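Koltham gets its late bus back, and I'm thrilled

March 1, 2023

By Wayne Morin

Well, it's back! After more than a year without it, the number 8 bus is running late again, and if you've ever stood outside the Daher building at night wondering how much a cab to Orkden would set you back, you'll know why I'm so pleased. The last bus now leaves Koltham at 11:25 p.m. and goes all the way through to Orkden, stopping at the hospital, the library and the old market on the way.

I rode it on the first night, of course. I wasn't going to miss that. There were more people on board than I'd expected, mostly folks coming off shift at the hospital plus a bunch of students with huge backpacks, and the driver got a little round of applause when he pulled out. He looked embarrassed. He waved anyway.

If you're new here, the late bus was dropped in November of 2021, when the bus company was short of drivers and had to choose what to keep. The morning runs stayed, the school runs stayed, and the late one went. I wrote about it at the time (grumpily, I admit) and my inbox filled up with messages from people who had to change their hours or start begging rides from coworkers.

Khalil Srour was one of them. He bakes at Kullero, the bread place behind the market, and he starts work just before midnight. "I was riding my bike out there in the sleet," he told me while we were waiting at the stop. "My wife hated it. I hated it. The bread was fine." He has his old seat back now, second row on the left, and he says he's going to hang on to it.

The fare is $2, same as the daytime bus, and your monthly pass works too. I asked about transfers and got a slightly mushy answer, so here's what I could pin down: if you tap on before the last bus leaves, your ticket is good for 2 hours, and you can use it on the late run without paying again. Paper tickets don't work that way. You'll need the card or the app.

The other good news is the shelter at the Koltham end. It finally has a light in it! Tamer Zein from the bus company said they replaced the wiring over the winter and put in a new bench while they were at it. The timetable is still the old one, so please don't trust it — the right times are on the website and on a sheet taped inside the door of the library.

Now for the not so good part. The late bus doesn't run on public holidays, and it skips the Hill Road stop completely. I asked Tamer why, and he said the turn at the top is too tight for the longer bus they use at night. They're looking at swapping in a shorter one, but he wouldn't give me a date. If you live up there you're looking at a walk from the library, and it's a steep one, so I get why people on Hill Road aren't exactly throwing a party.
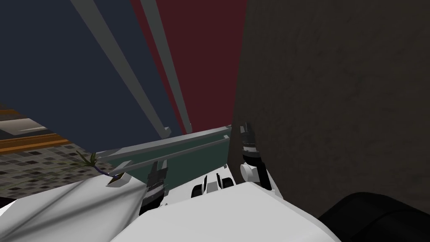
I also asked how long the money will last, and the answer is through the end of the year. After that it depends on how many people ride. So ride it! Go see a late movie, stay for one more song, visit your aunt in Orkden and don't leave right after dinner. I plan to be on it a couple of times a week myself, mainly for the noodle place next to the last stop, which stays open till one.

Questions about the route can go to the bus company's front desk, or you can catch Tamer at the library tomorrow evening, where he'll have printed timetables to hand out.

Comments

Walid Karam
Great news for us on the night shift. Does anyone know if it waits for the train when the train is late? It never used to.

Ilídio Cunha
Hill Road resident here. My knees would like a word with whoever picked that bus.

Walid Karam
@Ilídio Cunha My sister's up there too, she says the same. Write to them, they do read the emails.

noodlefan
Get the beef one, Wayne. Skip the dumplings.

More local news
Library to open earlier during exam weeks
Orkden market gets its Saturday parking back
Where to find fresh bread after midnight
Water main work on Hill Road: what to know

Get our local news by email. Sign up for the newsletter and we'll send you the week's stories. You can unsubscribe whenever you like.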